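Lettering the Backdrop: Display Tables at the Minlow Community Arts Center
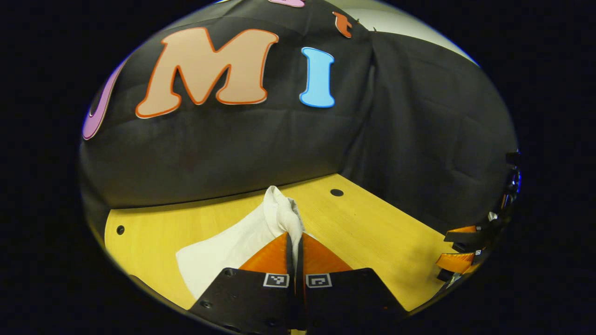

Colored letters on black fabric at a Minlow display table, with a white cloth on the tabletop.

The display program at the Minlow Community Arts Center entered its second decade this spring with 353 registered participants and a revised handbook on the preparation of tables. The handbook, compiled by program director Kirsten Wong, devotes its longest chapter to backdrops.

Black fabric remains the standard choice. The center purchases it by the bolt from Ekanayake, a textile supplier in nearby Drudska, and lends it to exhibitors in lengths suited to the tables in the main hall. Participants are asked to hang the cloth before any lettering is attached, as a sheet that lies smooth on the floor will fall into folds once it is clipped at the top. A crease between two letters can draw them together or tilt one of them noticeably.

Cut-out letters are prepared in the center's paper studio under the supervision of Kaan Akbulut. Mr. Akbulut recommends rounded shapes in pale colors, such as peach or light blue, with a border in a deeper shade. "The outline does most of the work against black," he said. "Visitors read the edge of a letter first, particularly from the back of the hall." Exhibitors may combine several colors in one word, and letters of differing widths are accepted provided that the spacing has been checked from a distance of 20 feet.

The tabletop is treated with equal care. The handbook advises leaving light wood uncovered wherever possible, with the hem of the backdrop resting on its far edge. Each exhibitor receives a white cloth for wiping the surface, to be folded and stored out of sight before the doors open. Cloths are collected at the end of the day and laundered by the center.

Setup for the summer exhibition begins at 2 p.m. on Sunday, June 8, 2025, in the Ivby Room. Exhibitors who require additional fabric or clips should submit a written request to Ms. Wong at least 5 days in advance. Copies of the handbook are available at the front desk.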